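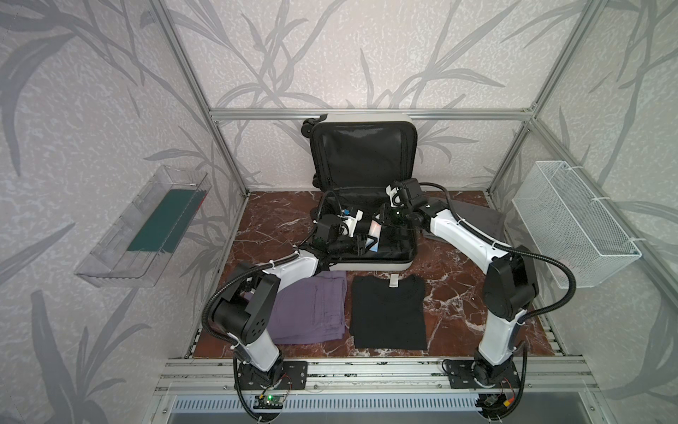
Most packing trouble starts with a case that wasn't cleaned out after the last trip. Before anything goes in, lay the case on its back somewhere flat and at a comfortable height, open it right up and get the lid to stand. A black lining hides a lot. Socks, hair ties and the odd foreign coin all vanish against it, and even something white and blue lying in the middle of the base is easy to pass over when the light is poor. Run your hand along the edges, then unzip the lid pocket and check that as well. Vacuum with the brush head, wipe the lining with a barely damp cloth and leave the lid up until it's dry.

January 26, 2025
By Yesenia Agudelo

Print this page
E-mail this page

Packing the base

Heavy things go at the wheel end. Shoes, toiletries and chargers belong there, so that when the case is stood up the weight is already at the bottom and nothing slides down onto your shirts. Stuff the shoes with socks. Jeans and jumpers come next, rolled or folded as you like. I roll T-shirts and fold anything with a collar.

Fill the corners last, with underwear or a rolled belt. Keep one flat item, such as a beach towel or a cardigan, to lay over the top of each side before you close up. It stops sleeves wandering into the zip.

Lizeth Grajales wrote in to ask about packing cubes. They're handy for families sharing one case, with a colour for each person. For one traveller on a short trip I'd save the money and use pillowcases. The Prundero cubes we tried in November washed well, but the largest size was too deep for a cabin bag and I ended up using it for beach gear.

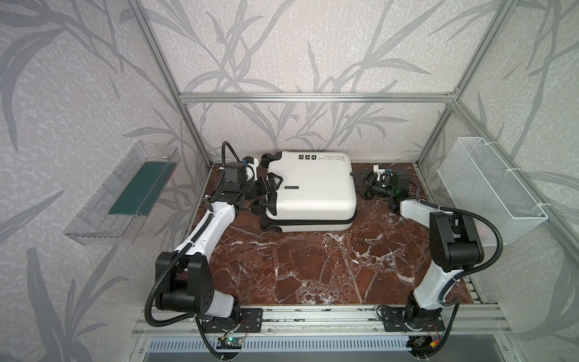
Household Notes, No. 30 – p. 4

Closing up

Close a hard case lying flat. Bring the lid down, press on the shell over the fullest part and work the zip around in short runs, keeping your free hand just ahead of the slider. If it drags, stop and take something out. A forced zip will usually let go at a corner, and usually at the airport.

Pale shells look smart but they show every mark. A white Swiss Polo case with "Have a nice trip" on the front needs a gentler hand than a plain one, as printed lettering can lift if you go at it with a scourer. Use warm water, a drop of dishwashing liquid and a soft cloth. For black scuffs, try a white eraser first. Bicarb paste works on stubborn marks but keep it well away from printing and labels, and test it on the underside.

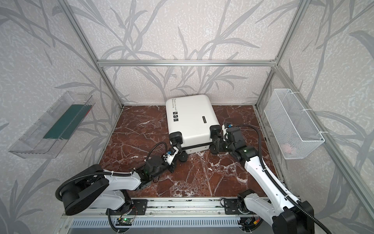

Household Notes, No. 30 – p. 9

Wheels and corners

With the case on its broad side you can get at the wheels properly. Spin each one with a finger. If it grinds, pull out the hair and thread with tweezers, then brush off the grit with an old toothbrush. A little silicone spray on the axle is plenty – oil only collects more dirt. Check the corners for cracks at the same time.

Fredy Echeverri asked whether worn wheels can be replaced. Often they can, if they're held on with screws. Riveted ones are a job for a repairer.
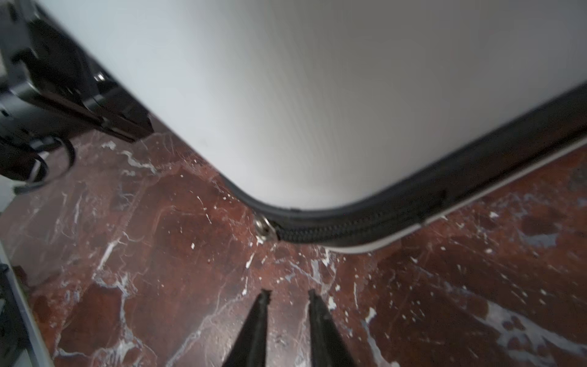 Zip and trim at the corner of a pale hard-shell case.

Rub a candle stub or a dry bar of soap along the teeth twice a year, open and close the zip a few times, and wipe off the excess. Grit gathers on the curves, so brush there first. Store the case closed but empty, in a cupboard and out of the sun, with a bag of bicarb inside if it smells musty.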